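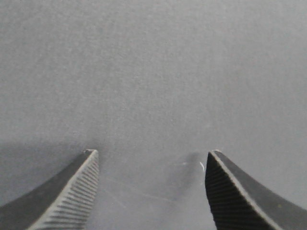 Kanby is a set of 315 teleoperated episodes for training small pick-and-place policies, and it comes with a lot more "nothing" than most sets of its size. I kept the reach and the retreat in every episode, so you get plenty of wrist frames with the two ridged fingers apart, no object between them and plain gray surface all the way out. If you crop those away you'll have a smaller download and (in my experience) a policy that closes on shadows. Mine did, over and over, so please leave them in for your first run!

What's in the folder

episodes/ - one subfolder per episode, numbered from 1
wrist/ - color frames from the wrist camera
state/ - joint angles and gripper opening, one row per frame
notes.txt - my own remarks, typed late in the evening, sorry about the spelling
splits/ - train and test lists

No episode is longer than 1000 frames. I stopped recording when I hit that, even if the object was still in the air, and those episodes are marked "long" in notes.txt. I left them in the train list. You may want to drop them if your loader expects a clean release at the end.

How I collected it

I drove the arm by hand with a leader arm, always the same operator (me), between March and June. There are 2 versions of the task. In the first one you pick up a single block and set it down in a tray. In the second there's a decoy of the same color lying nearby, and the operator has to go for the taller one. The second is harder than it sounds and my early attempts are pretty wobbly. I moved the start pose a little between episodes but never the lamp, so don't expect much variety in the lighting.

Loading it

The quickest way is the Aveo loader, which reads the folder as is. Set the gripper channel to "opening" and leave the normalization off, as the values already run from 0 to 1. If you use Birnik instead, run convert.py first and point it at episodes/. It writes a new folder next to the old one and doesn't touch the originals.

Known problems

- Gripper opening lags the picture by a frame in the March episodes. There's a shift flag in convert.py for that.
- Little specks and fine scratches on the work surface show up in wrist frames. I haven't retouched anything.
- The test list has too many decoy episodes in it. I'll rebalance it in the next version.

My baseline was trained for 3000 steps with the default settings - nothing clever. If you get something better, send me the config and I'll link it from this page.

Šimek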